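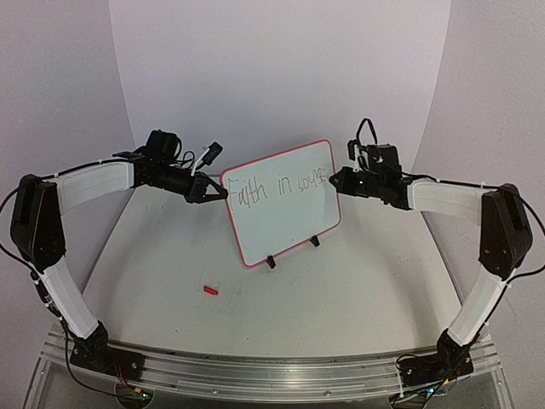 Does fingertip shape matter when two arms hold a flat board by its edges? Fingertip shape matters less than the compliance of the controller, but a narrow tip loses its hold sooner once the board tilts.

Home Issues Authors Submit Search

4.2 Edge contact with a bimanual setup

Figure 4. Bimanual edge-contact task. Two arms on a shared front rail, one gripper at each side of a framed whiteboard on stand feet. A camera module is mounted near each wrist.

We compared two fingertip sets, Fiton (narrow) and Skisero (wide, with a soft pad), under two controllers: stiff position control and the compliant mode described in Section 3. The workspace follows the layout in Figure 4. The board must be brought to a target angle and held there while both tips stay in contact with the frame. Each combination was run in blocks of 16 trials by the same operator (T. Hầu), with the starting angle drawn from a fixed list. A trial ended when either tip lost contact or when 15 seconds had passed.

Under position control, small errors in the calibration between the two bases turned directly into squeeze force. The narrow tips then slid along the frame, usually on the side that carried the higher corner. Compliant control removed most of these failures for both tip sets. The wide tips still gave longer holds at steep angles, at the cost of a slower approach, as the pad covered the frame edge in the wrist view and the operator had to correct by eye.

We use cookies to remember your reading settings. Accept Manage

Wrist camera placement had a smaller effect than expected. Moving the module 15 mm outward improved the view of the contact point but brought the cable close to the elbow joint at full reach. The inner position was kept for all later tests. C. Khổng repeated the compliant blocks in February with a second pair of arms from Savgate and found the same ordering of tip sets. Force readings from that pair are left out of Table 3, as its left wrist sensor drifted between blocks and was not recalibrated until the last one.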